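Kemero Keyboard Layout Pack

Type in Georgian, Armenian or Amharic on a standard US keyboard. The pack installs 20 layouts and a small on-screen key map that you can move or hide. Press F9 to switch back to English in the middle of a line.

Words are converted when you press the space bar. If the result is wrong, press Backspace once to see other spellings, then pick one with the arrow keys. Your picks are saved in a personal word list, which holds up to 2000 entries – older ones drop off first.

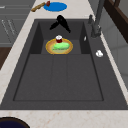

Yellow-rimmed plate in a dark gray sink

The pack works offline after setup and needs 300 MB of disk space. Text can be pasted into any program that accepts Unicode. Older Lambrechts fonts do not, so install the Jivimine font from the same download if you see empty boxes.

One license covers two computers. To move it, sign out on the old computer before signing in on the new one.

Item no. 2341
Sold by Hiruscombe as a download only
Page updated 10/18/22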